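**Tiered display stand** (also *step riser* or *counter riser*) is a piece of shop and household furniture in which several narrow shelves rise one behind the other, like stairs. It is used for showing small goods on a counter or a table, so that the things in the back row stay visible over the things in the front.

## Materials

Older risers were made of wood or painted metal. Since clear acrylic became cheap, it is the most common material for small stands. Acrylic is light and lets the customer see the goods from the side, but it scratches easily and gives strong reflections under ceiling lamps. The maker Sarkodby sells a model with 2 steps for perfume and a longer one for food.

## Use with snacks

In snack shops and hotel rooms the stand usually holds chocolate bars, biscuits and small tins. Reda Fawzy, who wrote a short guide for kiosk owners in Edham, advises to put flat bars on the upper steps and heavy boxes lower. His guide was printed in 400 copies.

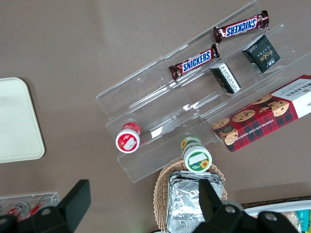 Mixed goods are harder to arrange than goods of one size. Bars lie flat and take little depth, while a box needs a wider step or it leans. On a clear plastic stand with two Snickers bars on the upper tiers, the Walkers chocolate chip shortbread takes a place lower down, and the small round containers, one with a red lid and one with a green-and-white lid, are at the lower part. Round containers may roll if they are laid on the side, and some stands have a raised lip against this.

## See also

- Shelf talker
- Cake stand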